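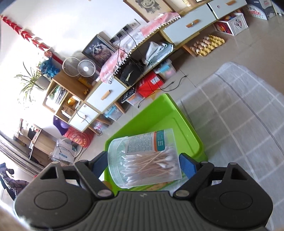 Page last changed: 24/12/2024

Bemo 2 hand-held gripper: setup, care and repair

Order no. 552
Supplied by Cornel

The Bemo 2 is a hand-held gripper with two jointed fingers and a blue rubber pad on the inner face of each. It is used for recording household picking tasks and for trying out grips before they are programmed on an arm. The fingers and pads are the same as on the arm-mounted Bemo, so spare parts are shared between the two.

What is in the case
Gripper body with fingers fitted
One pair of spare pads, blue
Hex key for the finger clamps
Pad cleaning cloth
Setup card

The camera and its bracket are ordered separately. Brackets made before July have a shorter foot and need the Clorneo spacer.

Setting up
Fit the camera bracket first and tighten it by hand. Close the fingers slowly until the pads touch. They should meet flat along their whole length. If the tips meet first, loosen the clamp on one finger by a quarter turn, press the pads together and tighten again. Do the same on the other finger if there is still a gap.

Open and close the gripper several times. The movement should be even from end to end. Then start the Shezi recording software and run the opening check. Hold the fingers fully open, confirm, hold them fully closed, confirm. The software stores both positions and uses them until the next check. Repeat the check whenever a pad or finger has been changed.

Finish with a test grip on something light and smooth. A clear plastic jar of cotton swabs is a good choice, taken between the pads around the middle. Lift it a little above a tray and tilt the gripper each way. If the jar turns or slides, clean the pads and try again before changing any settings. Squeezing harder will hide a dirty pad for a while and wears the pivots.

Daily care
Wipe the pads with a damp cloth after use and let them dry in the open position. Do not use alcohol or solvent on the rubber. It goes hard and shiny and will have to be replaced. Paper dust, flour and hand cream are the usual causes of slipping.

Brush lint out of the finger joints. Threads from tablecloths and fringed fabric wind themselves around the pivots and can be lifted out with tweezers. Store the gripper in its case with the fingers slightly open.

Changing the pads
Replace pads in pairs. Peel the old pad off from the tip end and remove what is left of the adhesive with a plastic scraper. Set the new pad against the lower stop and press it down for two minutes. Leave the gripper overnight before using it. Used pads can go in household trash.

Loose or stiff fingers
The pivots are riveted and cannot be adjusted. A finger with side play has to be replaced complete, and so does one that stays stiff after cleaning. Do not oil the pivots. Oil creeps to the pads.

To change a finger, take out the clamp screw, pull the finger straight up and push the new one in until it clicks. The left and right fingers are different and are marked L and R at the root. Run the opening check again afterward.

If the fingers are sound but the software shows a wrong opening, repeat the check before sending anything back. Should the reading still jump, the fault is inside the body. Please leave the body closed. Cornel repairs these units in the workshop, normally in more than two weeks if a new sensor is needed.

Spare parts
Pads, blue, pair
Finger, left
Finger, right
Clamp screw
Clorneo spacer for older brackets

Give the order number and the letter stamped inside the case lid when ordering.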